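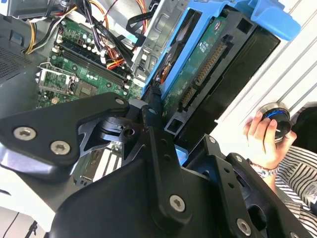 Paper Beads and Simple Jewelry
Handout 3: Rolling, Sealing and Stringing
Storcombe Evening Crafts, January 21, 2025
Notes by Amna Rizvi

Hello again, everybody! A few of you asked me to write down what I was rattling on about last time, so I've typed up my notes more or less the way I say them. If something doesn't make sense on paper, grab me before class and I'll show you with my hands, which is how I learned it anyway.

What to bring

Scissors you like (not the kitchen ones, please, mine have never recovered)
A metal ruler and a pencil
Two or three old magazines, maps, catalogs or bits of wrapping paper
A glue stick and a small bottle of white craft glue
A few wooden skewers or a thin knitting needle
An old lidded box to carry wet beads home in

I'll have the sealer, the elastic cord, the clasps and the pliers. There are 18 pairs of pliers and 19 of you, so two people will be sharing, and I'm sorry in advance!

Picking your paper

I love magazine paper for beads. It's thin, it rolls up tight, and the ink has a bit of a shine already. Wrapping paper is gorgeous but the cheap kind cracks along the edges when you bend it, so roll a test bead before you cut up the whole sheet. Maps are my favorite of all (blue sea on one side, little roads on the other). Old sheet music looks lovely too, though it comes out paler than you'd think and really wants a dab of watercolor along the edges first.

Only the very edge of your strip and the last inch or so will show on the finished bead. It took me ages to get this into my head. I used to cut around a beautiful flower and then roll the whole thing up inside where it couldn't be seen! Look at the colors along the sides of the strip. A page that's one big photo of a sunset will give you softer stripes than a page full of text and boxes.

Cutting the strips

The shape of the strip decides the shape of the bead.

Long triangle: one inch wide at the base, coming to a point at the other end. Makes the classic fat-in-the-middle bead.

Straight strip: same width all the way. Makes a tube. Good for spacers, and very forgiving if your cutting is wobbly.

Blunt triangle: one inch at the base and a quarter inch at the tip. Makes a barrel. I think these are the sturdiest and I use them for bracelets that get knocked around.

Mark the inch lines along the bottom edge of the page. Along the top edge, make your first mark half an inch in, and then every inch after that. Join them up in a zigzag and you get triangles going both ways with hardly any waste. The two end pieces will be lopsided. Keep them, they make funny little cone beads.

A longer strip gives you a fatter bead. A full magazine page is plenty for a necklace. For earrings, I cut the page in half first.

Rolling

Start with the wide end against the skewer, pattern side facing out. Do one full turn with no glue at all, or you'll be gluing the bead to the stick (we've all done it). After that first turn, run the glue stick down the back of the strip and keep rolling. Go slowly and look at both sides as you go. The gap on the left and the gap on the right should match. If it starts drifting, unroll a couple of turns and nudge it over. The glue gives you a minute or so to change your mind.

Finish with a tiny dot of white glue under the tip and hold it while you count to ten. Slide the bead off while it's still a bit damp and stand it up to dry.

If it comes out loose and you can see a spiral poking out of one end like a telescope, push it flat against the table before the glue sets. If it's already dry, call it a rustic one and put it at the back of the necklace.

Sealing

Three thin coats. I know I keep saying thin! One thick coat goes cloudy and drips, and then you've got a bead with a foot on it. Put the beads back on a skewer with a small space between each one, brush on the sealer, and poke the skewer into a lump of modeling clay so nothing touches the table. Let each coat dry all the way before the next.

If the bead feels rough after the first coat, give it a light rub with 400 grit sandpaper and wipe the dust off. Don't sand the last coat or you'll lose the shine.

Paper beads are fine with a splash but please don't swim in them. Aqeel Tanoli from the Tuesday-table crowd, sorry, from our back table, wore his in the shower for a week to see what would happen. It went to mush.

Stringing

For a stretchy bracelet, measure your wrist and add half an inch. Cut the cord much longer than that so you've got something to hold on to. Give it a few good tugs before you thread anything, or it will stretch later and leave a gap.

I like to put a small glass bead between each paper one. It stops the ends from rubbing and it catches the light. The bracelets I brought last time used the little Skorenetti glass rounds, and the long green necklace had the matte ones from Tillov. Any seed bead that's bigger than the hole in your paper bead will do, so check that first. A tiny one just slides inside and disappears.

Finish with a surgeon's knot: right over left, then left over right, and take the end through one extra time. Pull it snug, add a dot of glue, let it dry, trim, and tuck the knot inside the nearest paper bead.

For a necklace with a clasp, use beading wire and crimps. We'll do these together because crimping is fiddly the first few times. My long one at the front of the room has 81 beads and I've restrung it twice, both times because I rushed the crimp.

Before next class

Please cut and roll at least a dozen beads, in any shape, and bring them unsealed. Try one from a paper you don't think will work. The nicest bead in the Baloch room display is made from a tea packet.

In June we'll have our table at the summer fair, so if you make something you wouldn't mind parting with, put it aside in a labeled envelope.

Spare strips are in the blue folder by the sink, help yourselves.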